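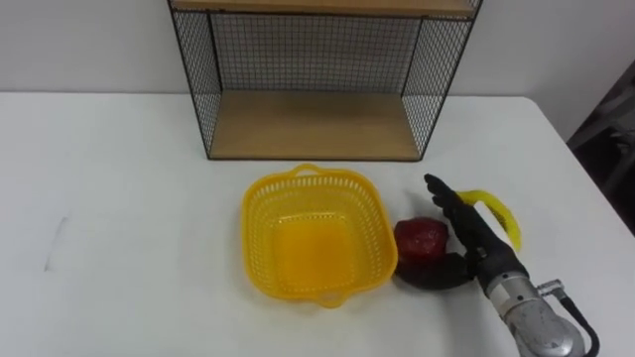
Right hand at the pepper, basket and shelf in their usual spots.

April, 4:40 p.m.
Posted by Fulgencio Medrano

Okay, the wrist cable on the right arm! I spent most of the afternoon on it and I want to write this down before I forget which screw went where.

The complaint in the log was that the hand kept dropping off the bus partway through a reach, always with the wrist rolled toward the basket. I blamed the hand controller first (I always do) and swapped it with the spare from the Pliver drawer. Same fault. Then I put the meter on the cable and wiggled it by the little connector at the wrist housing, and there it went, open, closed, open. One conductor was broken right behind the strain relief.

The new cable is the Camacho one, 600 mm, same pinout as the old one. I left the loop on the side of the wrist a bit bigger than before so it doesn't pull tight when the arm comes in low over the table. It hangs out further now, so watch it near the right corner, please.

While I had the cap off I redid the screws with a dab of the blue stuff. They want a light touch. Two of them had backed out far enough to turn by hand, which I didn't love.

After that I re-homed the fingers and the thumb was off by 5 degrees. Fixed in the offsets file, old value commented out underneath. Then I started the pepper-to-basket routine and let it go while I cleaned up: 57 cycles, no dropouts in the log. The counter on the arm reads 887 hours, so write that next to the cable in the parts sheet (I already did it on paper, the sheet was locked).

Still to do:
- order two more cables, we have none left
- wipe that gray mark off the left side of the table, alcohol didn't touch it
- ask Prutby if they still make the softer thumb pad
- run the banana routine overnight, slow speed first

Recent entries
Sustine gripper, finger pads again
Left arm brake noise
Moving the shelf back from the edge

Questions to Fulgencio, bench 5 | Back to top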